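Destville Hill Paths: survey notes and data card

Contents
This package holds trail condition records for the public footpaths between Destville and Trulovby. It covers 81 path segments. Each row is one segment on one visit.

Files
segments.csv - segment ID, start and end names, surface type, length in meters
visits.csv - segment ID, month, surface rating, drainage rating, notes
names.txt - older local names for paths and gates, with the spelling used here

Ratings
Surface and drainage are both scored from 1 (poor) to 5 (good). A score of 0 means the segment was not walked on that visit. Do not average the zeros in with the rest. Version 1 did this in its summary table, and the Kistov segments came out looking much worse than they are.

Surface type is one of gravel, dirt, grass, paved or mixed. "Mixed" is used when no single type covers more than half the length.

How the ratings were made
All segments were walked uphill where there was a choice. Drainage was judged from ruts, standing water and washed-out edges. Visits in April were made after a wet month and score lower across the board. Segments that cross the Maksymiv farm track have a note in visits.csv, as the track is regraded every spring and the ratings before and after that work should not be compared.

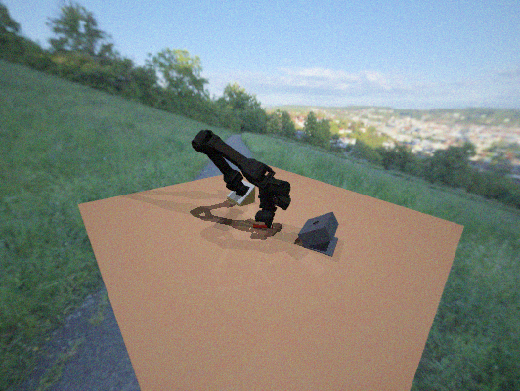

A reader in Trulovby wrote in to say that the drainage scores for the lower path seem too generous, and that the bottom gate is under water most of the winter. The point is fair - there are no winter visits in the set. The scores have been left as they were and 12 rows now carry the note "no winter data."

Known problems
- 16 segments have no length. They were added late and still need to be measured.
- Two gates near Kistov share a name. Use the segment ID.
- The notes column has commas in it, so read the file with quoting turned on.

Changes in version 2
Zeros are left out of the summary. Segment 89 was split at the stile and the old ID is retired. Spellings in names.txt now follow the parish map.

Use
Free to copy and reuse with credit to the Destville path survey. The ratings are one walker's view and should not be used to decide if a path is safe.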